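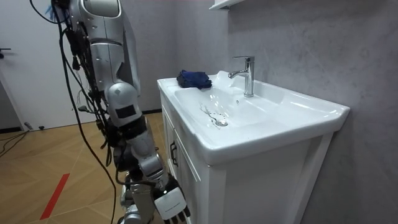 28/03/2026. I have a private league table of chores, ranked by how soon I expect to be let off them, and the bathroom sink has been bottom since July. Foller says this is unfair to the machines. Foller is the newsletter I pay for, so it ought to know. Its argument is that a basin is a fixed thing that stays where you left it, which puts it well ahead of laundry. Fine, but look at one. There's a navy cloth folded on the back ledge, a tap standing right beside it, and a shiny bowl with drops in it that catch the light just like the clean bits do. I can't tell wet from clean at arm's length and I've had years of practice. A silver arm with a white hand has my sympathy.

Did our own sink after breakfast, as research. It took 5 minutes, of which 2 went on the bit behind the tap, where the cloth has to be fed round with one finger and pulled out the other side. I had never noticed that I do this. I also squeeze the cloth without looking at it, and know from the squeeze whether it wants rinsing. 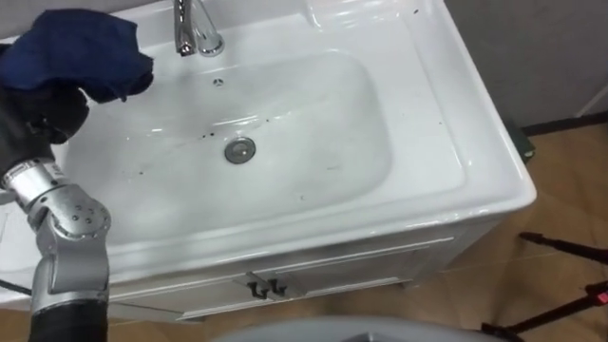
So the holding I'd call done. A hand with proper fingers can hang on to a bunched-up rag, and a few years ago I'd have bet against it. What I want to see is the small dark specks near the drain, the sort that move when you wipe them and then settle somewhere else - and whether the thing goes back for them. I don't always.

Moved sinks up one place, above ironing and below the inside of the oven. Foller's piece had 727 comments under it and I read 14, mostly from people who would like the toilet done first.

Must buy new cloths.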